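An afternoon at the Betancur play workshop open day
Posted 06/08/2025 by Amparo Huaranga

I had been meaning to go to the Betancur open day ever since Leidy Alvarado told me about it last December, and this year the dates finally fell in the school holidays. The building is an old button works from 1879, up a steep lane behind the Sellis road, and if you come by bus (the number 11, from the station) do allow time for the hill. I arrived rather pink in the face and was given a glass of squash before I had even signed in, so they won me over early.

Yesenia Muñoz took our group round. There were seven of us, mostly grandparents and one very patient childminder, and she let us dawdle as much as we liked. We began in the long room where the Bedeck range of dressing-up clothes is stored, all on rails by size, and I could happily have stayed there until closing. But it was the play kitchen I had come for, my granddaughter being at the age when every visitor must be served dinner at least twice.

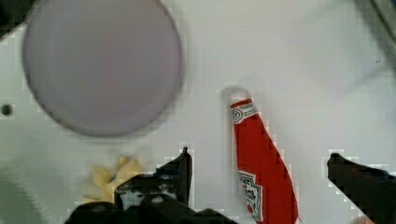
Reading time: 3 minutes

I do like a plain play kitchen. The surface is white, with a big round disc in a soft greyish lavender that I took straight away for the hob, and there was a bright red ketchup lying beside it, little label at the neck and all. I had a wooden cooker as a child with four painted rings and I must have boiled a thousand conkers on it, so you can imagine I had plenty to say on the subject! Yesenia listened very kindly. She told us that the smaller children nearly always head for the hob first and only find the cupboards later, and that matches what I see at home, where the cupboards are mostly used for hiding my slippers.

We talked for a good while about whether pretend food ought to look like the real thing. Octavio Salazar, who looks after the workshop's lending shelf, thinks it should, at least some of it, and he pointed out how quickly children put a name to something they have seen on the table at home. The childminder wasn't so sure. Hers will cook anything, she said, and last week it was socks.

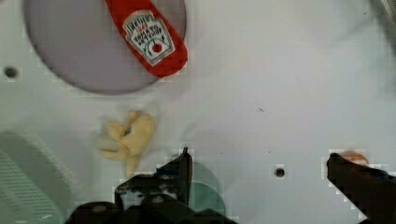
Filed under: Days Out

The ketchup is a good one for Octavio's side of the argument. It has the Heinz label on the front, and any child who has ever had fish fingers would know it across a room. The crumpled yellow thing near the hob would suit the childminder better. I thought banana, the lady next to me thought duster, and we left it there quite amicably.

After that came tea in the yard, with a seed cake made by Dagim Lencho that deserves a mention of its own, and a stall selling Mikness picture books at £5 each. I bought two and then went back for a third. The lending shelf is open to anybody who joins, and you can keep a box of play food for a fortnight. Bring a sturdy bag, as the boxes are awkward on the bus. The lane has no pavement at the top end, so keep hold of small hands going down.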